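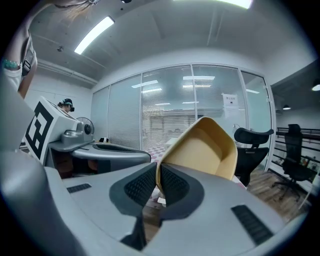 Tuesday, evening

The Residents' Office of Tkachenko House resumed its review of the kitchen allotment this morning. I was present from eight until the midday recess, and I enter the particulars here while they remain fresh.

The first matter was bread. Dirklow Bakery has given notice that its standing order will rise to 489 loaves for the quarter, and that deliveries will arrive before seven. Ms. Gautier asked that the notice be acknowledged in writing. I did so before lunch and placed a copy in the supply ledger, behind the flour receipts.

The second matter was the Hemier account, which has stood open since December. The firm agrees that 12 sacks of oats were billed twice. A credit will follow. I have asked that it be applied to the spring order and have noted the request in the margin of the original bill.

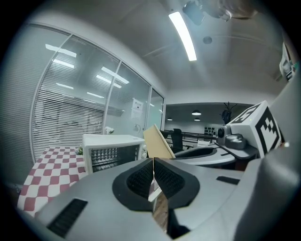
Light wood tone beneath, gray equipment above.

Ms. Yáñez then presented her proposal for the shared breakfast. It would serve 64 residents in two sittings, with porridge, stewed fruit and tea. Her costs were in good order. I raised one objection, concerning the second sitting, which would overlap with the laundry hours on the lower floor. She has agreed to revise the times.

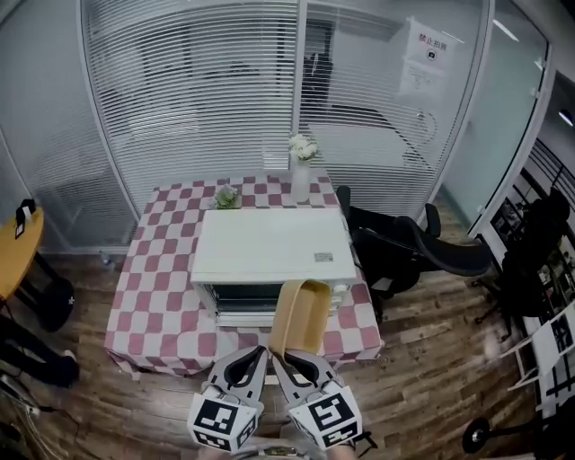 Porridge remains the difficult item. The large kettle holds enough for one sitting only, and latecomers have complained in the past of a cold bowl. Ms. Gautier suggested that portions be reheated singly, and a white microwave oven on a table with a pink and white checkered cloth would answer the purpose very well. I recorded the suggestion without a vote. The cost of a second kettle is to be obtained from Skernex before we meet again.

Retired at ten. The letter to Hemier is still to be posted.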